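Noreen Ó Súilleabháin let herself into the workshop at Estham at ten to seven, with a flask under one arm and a bag of new screws clenched in her teeth because she had run out of hands. It was Saturday, and she could have been in bed. She had been awake since five thinking about the left wrist.

The left wrist had a tick in it. She had first heard it on Thursday, a small dry sound whenever the joint came round past the halfway point, and Gallagher had said he couldn't hear a thing. Gallagher had spent eleven years next to a Menitz bottling line and couldn't hear the fire alarm. Noreen could hear it from the kettle.

"Morning, you two," she said, and hung up her coat.

She called them Port and Starboard. The job sheet called them Left and Right, but she had grown up around boats, and anyway they had earned names. They had 3,000 hours on them between services, and they had never once dropped the plate.

She loved this part. She loved the hour before anyone came in, when the cell was hers and she could go round it with a torch and a rag and the good hex keys (her own set, not the Havalex ones with the rounded corners). She started, as always, at the bottom. Base bolts first, every one, a quarter of a breath on the wrench and a listen. Then along the rail. Then the cables, which she ran between finger and thumb from end to end, feeling for the stiff bit that means a wire is getting tired.

"You're fine," she told Starboard. "You're always fine. It's your brother."

Port's wrist came off in six screws. She laid them out on a tea towel in the order they came, and underneath, there it was! A grain of something, black and hard, no bigger than a poppy seed, sitting right in the seat of the bearing cover. She picked it out with the tip of a cocktail stick and held it under the lamp and laughed out loud. All that noise from such a little beast. She wiped the seat, wiped it again, put in the new screws, and did them up across and across, the way you do a car wheel.

By then it was gone nine and Gallagher had turned up with bacon rolls.

"Is it mended?"

"It's cleaned. I'll know if it's mended when it's done a hundred."

A hundred was her own rule. Havalex asked for ten good picks after any work on a wrist, and ten was all right for people who wanted to get home. She tipped out the little red bits, set the trays in, stepped back and brought both arms up together.
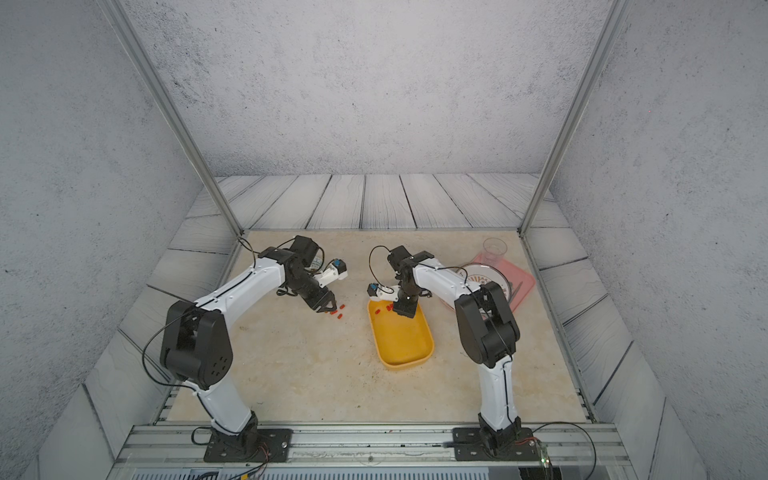
Gallagher ate standing up, with one hand cupped under the roll. He had come to say that Havalex wanted the cell back by Monday, and that they had asked, quite politely, whether it could be handed over early. Noreen only half listened. She had her head on one side.

"There," she said. "Hear that?"

"No."

"No! Exactly! Nor can I!"

She made him come closer. She made him put down the roll. The motors hummed, the cooling fan in the cabinet purred, a van reversed somewhere out in the yard, and from Port's wrist came no tick at all. Gallagher nodded along in a kindly way and asked if there was any tea in that flask.

"When I started," she said, pouring it, "I thought it'd be all computers. I thought I'd sit in a chair. And some of it is, I do like the computer part, you can get a whole new movement out of them with an afternoon's typing. But then one bit of grit gets in and it's back to listening, isn't it? It's like keeping hens."

"You've never kept hens."

"My aunt kept hens."

She set the tally counter to nought and sat on the upturned crate with her cup. This was the long bit, and she didn't mind it. She watched how Port came down over the surface, whether he hung for a moment before closing or went straight in, whether he wandered. In February he had wandered badly. He had drifted a little to the left every time until he was pinching at nothing, and she had spent two days blaming the camera, then the lamp, then herself, and in the end it was a bracket screw that had backed out by half a turn. She had marked every screw head with a dab of paint after that. If the line of paint was broken, the screw had moved. She was so pleased with the idea that she had gone home and done the hinges on her kitchen cupboards.

"Thirty-one," said Gallagher, reading the counter over her shoulder. "You're not really going to sit through a hundred?"

"You don't have to stay."

He stayed. He got the other crate. Around the fortieth he began leaning forward when the fingers closed, and by the fiftieth he was saying "go on, son" under his breath, and Noreen looked hard into her tea so as not to put him off.

At sixty-three she stopped everything and gave the fingertips a wipe, and checked her paint marks, all unbroken. Then she swapped the crockery for her own bowl from home, the one with the yellow rim, to see whether the pattern would bother the cameras. A plate with a bit of pattern round the rim was easy. A pattern all over was what a real kitchen would have, and Havalex's customers had real kitchens. She pulled the camera view up on the old monitor and turned it so that Gallagher could see.
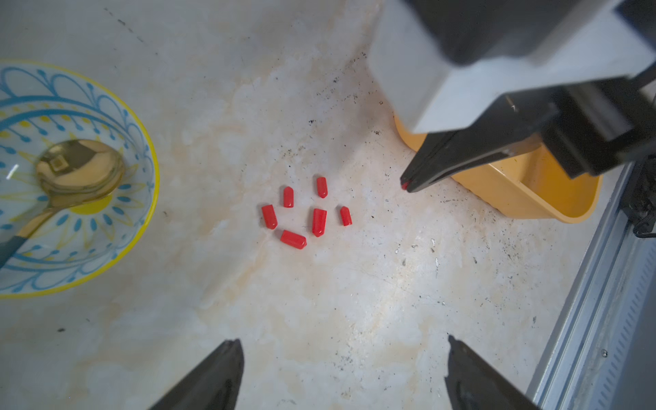
*The view from the wrist, with six still on the worktop and the other arm in at the top.*

"Is that what he sees?" said Gallagher.

"That's what he sees."

"It's filthy in there."

He had a point. There were specks all over the worktop, and she thought of the poppy seed, and where it had come from, and how long it would be before the next one found its way up. She took the pencil from behind her ear. The service card was taped inside the cabinet door, and had been blank at the bottom for months. She wrote: *September 20, 2025. L wrist stripped, grit in cover seat, removed. New screws. No tick.* Then she thought for a bit and added: *Sweep worktop BEFORE every run. A soft brush. Not the yard brush, Gallagher.*

"That was one time," he said.

"I'm still finding bristles."

They went on. The sun got round to the window and she had to pull the blind. Seventy came and went, and eighty. At ninety-two Port closed on the very edge of a red one and it turned in his fingers, and both of them stopped breathing, and he held it.

"Oh, you beauty!" shouted Gallagher, on his feet, with crumbs going everywhere.

Noreen pointed at the crumbs. He went to find the soft brush, and she reset her cup on her knee and watched for ninety-three.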